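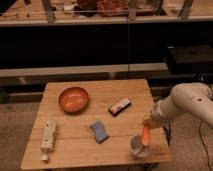 Prodeo presenta el Laltix, su nuevo intercooler frontal para motores turbo de gasolina

Mestel, diciembre. La empresa Prodeo, especialista en componentes de admisión y refrigeración para automóviles, anuncia la salida a la venta del intercooler Laltix. El producto es destinado a los propietarios de vehículos turbo que ya tienen una reprogramación de la centralita y notan una pérdida de potencia en los días de calor.

El Laltix se monta en los anclajes originales y no necesita cortar el parachoques. El kit incluye el núcleo de aluminio, los manguitos de silicona, las abrazaderas y 3 soportes de acero. Está validado para motores de hasta 324 CV. Para potencias superiores recomendamos consultar antes con nuestro departamento técnico.

«Hemos trabajado mucho en la caída de presión, que es el problema habitual de los núcleos grandes», explica Jahangir Liyanage, director técnico de Prodeo. «El conductor debe sentir la misma respuesta del acelerador que con la pieza de serie.»

La primera serie es de 1000 unidades y se distribuye por medio de los talleres de la red Jayasinghe. Imtiaz Uddin, responsable comercial, informa que los pedidos se sirven por orden de llegada.

Importante: el kit no es compatible con vehículos que llevan radiador de aceite adicional en posición frontal. Después del montaje se debe revisar el apriete de las abrazaderas a los 2000 km.

Contacto de prensa: Imtiaz Uddin, Prodeo, departamento comercial.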